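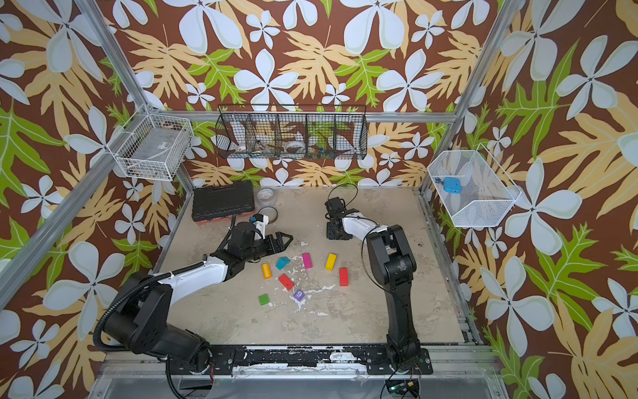 My sister says I should start with the divorce, but I'm starting with the blocks, because the blocks are what got me out of bed that August.

I'd rented the back half of a shop in Curnesden for 280 a month, which was cheap even for Curnesden, and the woman before me had papered it herself. Brown, with big pale flowers and these lime-green leaves that looked like they wanted a word with you. I meant to paint over it the first week. I bought the paint and everything. Then I sat down on the floor with my coffee and thought, well, it's cheerful, and who am I to turn down cheerful right now?

So the paint went under the sink and I got to work. The toy place in Sturnow had ordered 400 blocks, all shapes, bright colors, sanded so smooth you could rub one on your cheek. (I did rub them on my cheek. Every one. That was my whole quality department.) Cylinders were the worst. You'd set one down to dry and it would wander off, and at two in the morning I'd hear it roll along the boards and lie there wondering if I had a ghost with small feet.

By the end of the second week I had 176 finished and a red that wouldn't behave. It came out orange, then brown, then a sort of sad ham color. I drove all the way to Dernora for a different can, got lost on the way back, ate a gas station sandwich in the car and cried a little — not about the red, obviously — and when I got home I opened the can and it was perfect. Fire engine. I painted one tall block and stood it on the windowsill so I could look at it while I brushed my teeth.

My ex called that night about the boat. We had owned a third of a boat, the Parsa, and now it seemed I owned a sixth of one.

"Which sixth?" I said.

"What do you mean, which?"

"I'd like the front."

There was a long quiet, and then a laugh, a real one, the first I'd heard from that end of the phone in a year. I laughed too. I was sitting against the wallpaper with magenta on my elbows and a teal triangle in my lap, and I told him fine, sell it, send me my share, I needed a better sander anyway.

After we hung up I did 24 more, to make it an even 200. Then I turned off the light and listened for a while, and sure enough, one of the cylinders got going.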